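Chapter 7
The Work Table

In this chapter
Where the kitchen work table came from
Height, length, reach
Tabletops and how to look after them
Walls next to the work
Keeping a long table in order

Key words: work height, landing space, reach zone, end grain, grout, parking

Before you start

Read Chapter 6 first if you skipped it. The bit on traffic paths comes back here and won't be explained twice. You'll need a tape measure for the exercises, a pencil, and a kitchen you're allowed to get in the way in. School kitchen is fine. Home is better.

Most people planning a kitchen start with the stove. Then the sink. Then the fridge, and the table goes wherever there's floor left over. Wrong order, or at least a lazy one. Watch someone make soup from scratch. Minutes at the sink, minutes at the stove, and a long stretch in between with a knife and a board. That stretch happens at the table. So that's where we begin.

A table in Flalldale

The household list from Flalldale, 1661, is short. One page, both sides. It names a "long bord in the kitchin with 2 formes," a form being a bench, and it puts a higher value on that board than on anything else in the room except the brass pot. No counters. No cupboards to speak of, just hooks and a shelf. Everything was done on the board: bread, plucking, salting, sewing when the light was good, supper.

Ghislain Chan, who copied out the Flalldale lists, points out that the long board stays put in later ones too while the rest of the room changes around it. New hearth, new pots, same board. When a family sold up, the board often stayed with the house. Too long for the door, probably built in the room.

Then counters came along and pushed the table out. Fitted units ran along the walls, the middle of the room went empty, and the table moved next door for eating. Work got split into short pieces of counter between appliances. Good for storage, less good for rolling out dough. The island is really the old board coming back with drawers in it.

Keep this in mind when you read a floor plan. A kitchen can have plenty of counter and still have nowhere to work, if its all in little bits.

Height

Stand up straight, bend your elbows, forearms level with the floor. Measure floor to elbow. For chopping you want the surface a hand's width lower than that. For kneading, lower again, as you're pushing down with your weight. For piping icing or picking over lentils, higher.

One table can't be all of those. Ways around it:

A thick board on top raises the work. Put a damp cloth under it so it doesn't slide.
A low stool, for fine work, brings you down to the job.
Two tables at different heights, if the room allows. Bakeries do this.
Blocks under the legs. Ugly but they work. Check for wobble after.

Visitación Lorente taught bread in Prelmont for years and had her students knead at three different heights before she'd let them pick a bench. Most picked the wrong one the first time. Sore shoulders by lunch, and they'd moved down by Wednesday.

Length and reach

Arms are shorter than people think. Standing in one spot you have a near zone, elbows at your sides, and a far zone, arms stretched out. Things you use constantly go in the near zone. Things you use once per dish go in the far zone. Anything past that, you walk.

Depth matters more than students expect. A very deep table looks generous and then the back half fills up with stuff that never moves. If you can only get at it from one side, keep it shallow. If you can walk all round, deeper is OK.

Length is different. Length lets you lay a job out left to right (or right to left, if that's your hand): raw stuff, board, bowl, finished. On a short table these pile up on each other and you spend the time shuffling. Leave landing space at one end too, meaning a clear patch for whatever just came out of the oven.

Tabletops

Light wood. Easy to see crumbs on, easy to see stains on as well. Warm to touch, kind to knives. Needs drying after every wipe. Oil it when it starts to look thirsty.

End grain. The fibers stand upright, so the knife goes between them. Heavy, costly, lasts. Hates standing water.

Stone. Cool, good for pastry. Drop a glass on it and the glass is gone.

Steel. Cleans up quick, loud, dents. Dulls a knife in no time so use a board.

Laminate. Cheap and cheerful. The edges go first, check there for swelling.

None of these should be cut on directly except end grain, and even then many cooks would rather use a loose board they can carry to the sink.

Walls next to the work

Whatever is behind or beside the table gets splashed. Flour, fat, tomato. Paint can take some of it, tile takes more. With tile the weak part is the grout, the filling between the pieces, which soaks up grease if it isn't sealed. Mid tones hide more than white does. Light brown is forgiving, and a dark ceiling above it will hide smoke marks but eats the light, so plan lamps over the table itself.

A perforated board is the cheapest wall storage going. Hooks go in the holes and get moved when you change your mind. It doesn't need to be on a wall either, it can stand upright on or behind a table as long as it's held firm at the base. 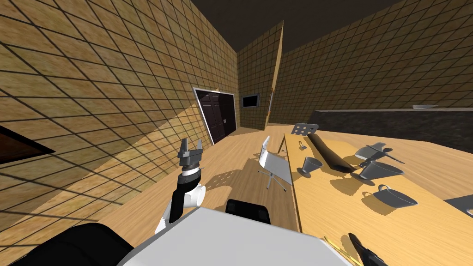 Fig. 7.1 A rendered room with light-brown tiled walls. Long light-wood table at right, perforated board propped up near its far end.

Keeping a long table in order

The trouble with length is it invites parking. Parking means things put down on the way to somewhere else and left. Mail, keys, a colander, last night's jar. Graham Dunmore ran the canteen at Porken and kept a simple rule for it, one tray at the end of the table for strays. Tray full, everyone stops and empties it. No arguments over whose jar.

Try to sort what's on your table into these before a session:

Stays. Salt, oil, board, the knife you really use.
Visits. Comes out for the dish, goes back after.
Parked. Shouldn't be there at all.

Clear the parked things first, then wipe, then set out the visits in the order you'll reach for them. Wiping around clutter takes longer then moving it.

Exercise 7.1

Measure your own elbow height and the height of the table you use most. Write down the difference. Do the same for one other person in the house. Would one table suit both of you? If not, who is it wrong for, and what would you change first?

Exercise 7.2

Sketch your table from above. Mark near zone, far zone and landing space. Then cook something ordinary on it and mark every time you had to walk for an item. Redraw it with those items moved. Allow 14 minutes for the second drawing, no more, rough is fine.

The next section takes the same table and looks at light: where the shadow of your own head falls, and where to hang a lamp so that it doesn't.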